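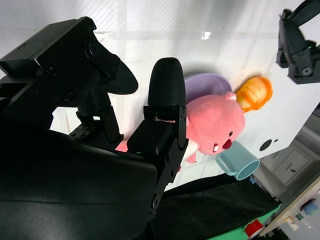 A white tabletop, the household's least forgiving surface

Living with a white table
Posted 18 January 2021 by Kheri Muriithi in Kitchen & Workshop
Filed under: cleaning, stains, regrets

I bought a white table in December, a month in which everybody I know drinks red wine and eats satsumas over other people's furniture. What follows is what I've learnt, plus a few things readers wrote in with after the oak worktop piece. Most of it applies to any pale, smooth, wipeable top. If yours is painted wood or marble, go gently and try everything on the underside first.

The daily wipe
Warm water, a drop of washing-up liquid, a well-wrung cloth. Then a dry cloth straight after, which is the bit we all skip and then complain about smears. I use the Swai cloths from the market, the grey ones, and boil them on Sundays. Kitchen roll will do if you enjoy picking off fluff.
Wipe towards yourself and catch the crumbs in your hand. My mother swept them on to the floor with great style, but she had a dog.

Tea and coffee rings
Bicarbonate of soda and enough water to make a paste about as thick as toothpaste. Dab it on, leave it for 4 minutes, wipe off with a damp cloth. Don't scrub. If the ring is still there, do it again before you reach for anything with a skull on the bottle.
Coasters also exist. I own a great many and they live in a drawer, where they are in beautiful condition.

Turmeric
Oh dear. Get to it fast with washing-up liquid and cold water, then let the sun at what's left if the table can be dragged near a window. A yellow patch on mine faded over 18 days of feeble winter light and I'd stopped minding by then.

Pen, felt tip and the backs of receipts
Surgical spirit on a cotton bud, working from the outside of the mark inwards. Open a window and keep it off varnish. Biro comes up nicely. Permanent marker comes up partly, and after that you put the fruit bowl on it.

Scuffs and black marks
A clean pencil rubber first. If that fails, one of those white melamine sponges, used damp and with a light hand - they are very fine sandpaper with good publicity, and on a gloss finish they will leave you a dull patch for life. I have such a patch. It's under the Grirby lamp.

Glue and candle wax
Let it go properly hard. An ice cube in a sandwich bag speeds things up. Then lift it with the edge of an old loyalty card held nearly flat, and clean off the remains with warm soapy water.
Josphat Mosoti wrote to say he prefers a hairdryer and brown paper. He may be right about tablecloths. On my table it made a larger, thinner candle. 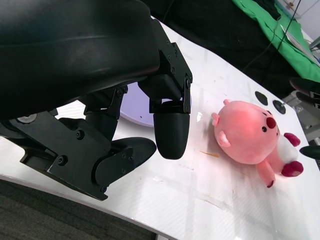

Things to keep well away
Scouring powder, wire wool, neat bleach, oven cleaner. Also Drosex cream, which I was given as a present and which took the shine off a tray in 2 wipes. Hot pans go on a trivet, even when you're only putting them down for a second.

Wobble
Turn the feet before you fold the beer mat. Plenty of tables have adjustable ones and their owners go to the grave not knowing. For plain legs, stick-on felt pads are good, and can be peeled in half for the short leg. Check them for grit now and again if you're fond of your floor.

Readers' bits
Navska polish is fine on wood and a skating rink on anything smooth. Old T-shirts make better dusters than new dusters. A tray under the toaster saves some 40 minutes of crumb work a month, according to a correspondent who has clearly measured it and whom I'd like to meet.

Next time: limescale, and the inside of the kettle.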